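Shops Should Have to Sell Us the Spare Part

My kettle stopped switching itself off in April. The fault was in the lid, a small plastic catch that had snapped, and everything else on it worked. I rang the shop in Tatcombe where I bought it and was told that the catch is not sold separately. I could have a new kettle at a small discount. I said no and have been holding the lid down with a spoon.

I think any firm that sells a household appliance should have to sell the parts for it, at a fair price, for 14 years. People tell me this would put prices up. It might, a little. I would pay a bit more for a kettle if I knew I could mend it, and I think most people would say the same if they were asked before they bought and had the figures in front of them.

Raed Kanaan ran the repair counter in Curkeck until it closed. He told me he turned away more work for want of parts than for any other reason. He could see what was wrong within minutes and there was nothing he could order. Some makers would only send a whole sealed unit, and by the time he had added his labour the customer was better off buying new. 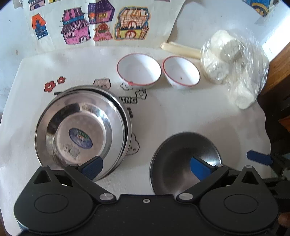 The other argument I hear is that people don't want to mend things any more. I don't believe it. They have been given very little chance to find out. My mother had the same mixer for most of her married life, and it had two new motors in that time. She was not handy. She took it to a man who was, and he had a drawer of parts.

A law would need teeth. A promise on a website is no good if the part is always out of stock, so there should be a fine for each case, and the money should go towards repair shops. I have written to my MP about it and am waiting for a reply.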